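Leave the tails alone

2020-01-31

Quick one, written between a late shift and a bus. Every September a new lot comes through the suturing evenings at Kultel and every September we tell them the same thing. Neat. Make it neat. Tails all one length, knots in a row like shirt buttons. I think we've got it the wrong way round.

Neatness is what you get at the end, after a lot of ugly pads. Ask for it on evening one and people slow down, fiddle, tug a perfectly good knot to make it sit prettier. Then the edge puckers. Seen it over and over.

What I'd look at instead: are the edges meeting, is the spacing sensible, is the knot lying off to the side of the cut. Tail length? Don't care much. Trim it so it can be found again and move on.
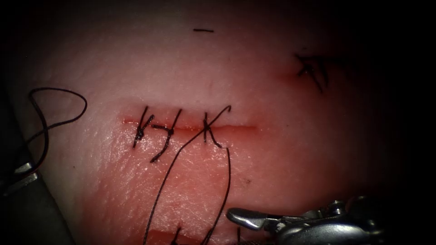 Three in, and no fuss

Two trimmed, the third still on its long threads, the right-hand end of the cut still open. One knot leans, one tail is longer than its neighbour. Fine by me. I'd much rather mark a half-closed line like this than a finished one somebody has prettied up for 20 minutes.

The Nerkell sheet we mark from gives 9 points for appearance. 9! Same as for tension. Daft. Halve it, give the rest to spacing, and let people do more pads in a evening instead of one lovely one.

And stop binning the scruffy ones. Keep them, date them, look back after a month. More use than any handout, mine inculded.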